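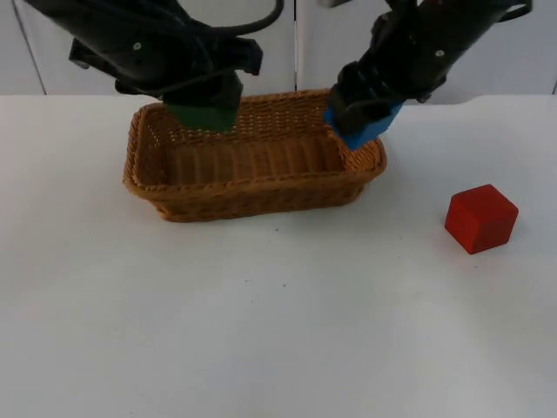
I've spent a good part of my working life arguing for shorter rulebooks, so it feels odd to be asking for one more page. The page I want would cover the dull business of how a bench task gets written down before anyone runs it. Take a red cube, a wicker basket and two arms, one with a green pad and one with a blue. Any child could tell you the cube probably belongs in the basket, and yet I've sat through whole afternoons at Masby with two sensible people who couldn't agree on what "in" meant. Does resting on the rim count? May the arms shift the basket first, and if they do, who puts it back, and where?

When Hedvika Jireš and I went through the old Vuvthorpe records last October we found 1,761 runs, and 181 of them had no starting position noted at all. I don't blame the people who did the work. They were busy, the form had no box for it, and I've left plenty of boxes empty myself over the years (my tax return comes to mind).

So my page would ask for the starting layout, the finish in plain words, and the state of the bench. That last one gets me teased. People hear "state of the bench" and picture me going round with a feather duster — and fair enough, I do own one. But the wrist view sits very close to the work, and a crumb you'd never notice from your chair turns up there as a mark on the table.
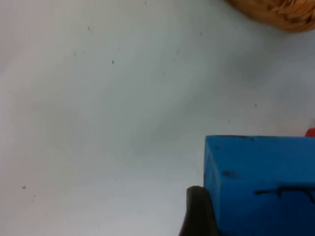

Close to the work: the blue block, a corner of the weave and a few dark specks on the tabletop.

My friends at Ranasinghe would go further and have every surface wiped and signed for between runs, which I think asks too much of people and will end in signatures written by the dozen before lunch. Let a bench have its specks, I say, and write down that it had them. A modest rule that gets followed on a grey afternoon is worth a good deal to me.

The Zaltanine draft is open for comments now and runs to 6 pages. I'd happily lose most of it and keep the 2 that deal with layout and finish, with a line added about the bench. I've sent that in, at rather greater length than I meant to, and I hope some of you will write as well, even if it's to tell them I'm wrong about the wiping.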